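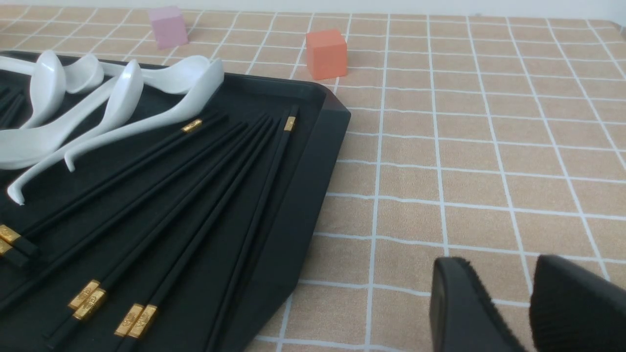 1. Scope of this report

This report covers work done by Ekik on the review of the Mevo tableware kit up to the end of August. It is addressed to Shagufta Cheema at Thorlacius, who holds the budget for the review, and was prepared by Gunnlaugur Juhl. It follows the headings agreed at the start of the grant. Costs are reported separately on the usual form.

The Mevo kit is offered by Trisetti as an add-on for a tabletop arm. It consists of a two-finger gripper with soft finger pads, a small camera mounted at the wrist, a mounting plate, a cable set and a licence for the Mevo control software. Trisetti also offers a set-up service and a support contract. All three are under review. The arm is outside the scope, except where its behaviour affects the kit.

The question put to us was whether the kit can pick mixed tableware out of a shared tray and lay it down sorted, at a standard a catering supplier could use. A second question was whether the set-up service is worth its price to a buyer who already has an arm.

2. Summary of status

Work package A (installation and acceptance): complete.
Work package B (single items on an open cloth): complete.
Work package C (mixed items in a tray): in progress, behind plan.
Work package D (support and documentation): in progress, on plan.
Work package E (recommendation): not started.

The delay in C is 5 working days. It comes from a cable fault described in section 6. No change to the end of the grant is requested.

3. Test set-up

The test table is covered with a beige cloth printed with a grid of thin white lines. The grid is used as a visual check on placement and has no role in the control software. The cloth replaced the bare table top during package A, after reflections from the overhead lights disturbed the depth estimate. It has to be pulled flat before each session, as a fold under the tray raises the rim enough to alter the approach height.

The tray is large, matte black and has a raised rim with angled corners. It was chosen as a difficult case. Black chopsticks on a black tray give the camera very little outline to work with, and the rim limits the angles at which the fingers can reach an item lying near the edge.

The tableware in package C is of two kinds. The soup spoons are white ceramic with a gloss finish, deep bowls and long curved handles. The chopsticks are black, with embossed gold-coloured bands at the ends. Items are laid in overlapping groups, spoons across chopsticks, and the groups are rebuilt by hand between runs from a printed sheet.

Small coloured cubes are also kept on the cloth beyond the tray. They are distractor objects. The task file tells the software to leave them alone, and any contact with a cube is logged as a fault. The set includes an orange cube and a pale pink one. The pink cube is the more useful of the two, as its colour washes out in the wrist camera view and it is sometimes proposed as a spoon bowl when only part of it is visible.

4. Results for work package B

Package B used one item at a time on the open cloth. The target in the grant was 1,000 logged pick attempts, and this was met. The log has been passed to Thorlacius in the agreed format.

Spoons were reliable when lying with the bowl down. With the bowl tilted on its side, the gripper tended to close on the curve of the bowl and push the spoon away. Trisetti supplied a revised grasp setting which prefers the handle, and this removed most of the failures. The setting is not in the shipped version of the software and had to be entered by hand from an email.

Chopsticks on the open cloth were picked well in all orientations. The black shaft stands out against the beige and the software had no difficulty finding the long axis. The main fault was that two chopsticks lying side by side were treated as one wide item. The gripper then lifted both, or lifted one and dragged the other.

Placement was acceptable for both kinds. Spoons rotate slightly on release because the weight is in the bowl, and the final angle of the handle varies more than the final position. For a sorted tray this is tolerable. For a laid table setting it would not be.

5. Interim results for work package C

The plan for package C lists 32 tray layouts. Of these, 17 have been run and scored. The remainder are prepared on paper. Figures for the completed layouts will be released when the full set is done, as the order of the layouts is by difficulty and a part result would flatter the kit.

The following observations are firm enough to report now.

Order of picking. The software picks whatever it sees most clearly, so the spoons go first. In layouts where spoons lie over chopsticks this is also the correct order. Where a chopstick lies across a spoon handle, the software still tries the spoon, and the chopstick is thrown or rolled. We have asked Trisetti for a setting that forces the top item to be taken first. They say that one exists in a test version.

Gold bands. Detection of chopsticks in the tray depends almost entirely on the bands. With the bands in view, the software finds the end of the stick and estimates the direction of the shaft. With the bands hidden under a spoon, or lying outside the camera view, the stick is usually missed until something else has been removed. A buyer with plain black chopsticks and a dark tray should expect poorer results than ours. One layout with plain sticks has been added to the end of the list to check this, at no cost to the grant.

Paired ends. Where two bands lie next to each other, the same fault occurs as in package B. It is more frequent in the tray, where pairs tend to settle together.

Rim. The outer lip of the tray is slightly glossy and gives a bright line in the camera view under direct light. On several runs this line was taken for a shaft and the fingers closed on the rim. The force limit worked each time and nothing was damaged. Moving one lamp reduced the problem. A tray mask can be drawn in the software, and we now use one, but it must be redrawn whenever the tray is moved.

Finger pads. The pads are black with a soft, slightly fibrous surface. Grip on glazed ceramic is good and we have seen no marks on the spoons. The surface collects lint from the cloth and has to be brushed at the start of a session. We do not think that the pads as supplied are suitable for contact with tableware that is then served without washing. Trisetti's sheet makes no claim on this point and we have asked for one in writing.

6. Faults and lost time

The wrist camera dropped out repeatedly at the start of package C. The cause was the camera cable, which was clipped too tightly at the last joint and was being pulled when the wrist turned. Trisetti sent a longer cable without charge. The set-up engineer had fitted the original, so the fault is counted against the set-up service in our scoring. The lost time in section 2 is all due to this.

One ceramic spoon was broken. It was lifted by the tip of the handle, swung, and struck the tray. The lift speed for spoons has been reduced and the item replaced from the spares.

One Saturday session was run to recover time. A second one is possible but has not been planned.

7. Set-up service and documentation

The set-up visit covered mounting, camera calibration and a short training session. Mounting and calibration were done correctly apart from the cable. Training was aimed at a user who will only start and stop the task. It did not cover grasp settings, masks or the reading of logs, all of which we have needed every week.

The manual is clear on safety and installation. It is thin on tuning. Three of the settings we rely on are named differently in the manual and in the software. A list of these has been sent to Trisetti and will be attached to the final report.

Support has been by email. Replies are prompt and usually come from someone who knows the product. There is no public list of known faults, and twice we reported something that was already known to them.

8. Work planned for the next period

Run and score the remaining layouts in package C, including the one with plain chopsticks.
Repeat the layouts with paired ends if the test version of the software arrives in time.
Obtain a written statement on the finger pads.
Close package D with a check of the revised manual, if one is issued.
Begin the draft of package E.

9. Decisions requested from Thorlacius

Approval is requested to use the test version of the software for the repeat runs only. Main results would continue to be taken on the shipped version, so that the recommendation applies to what a buyer would receive.

We also ask whether the recommendation should cover the support contract as a separate item. The grant text can be read either way. Our preference is to score it separately, as a buyer with technical staff may want the kit and the contract without the set-up visit.

A reply on both points before the next review call would allow package C to proceed without a further pause.

Gunnlaugur Juhl
Ekik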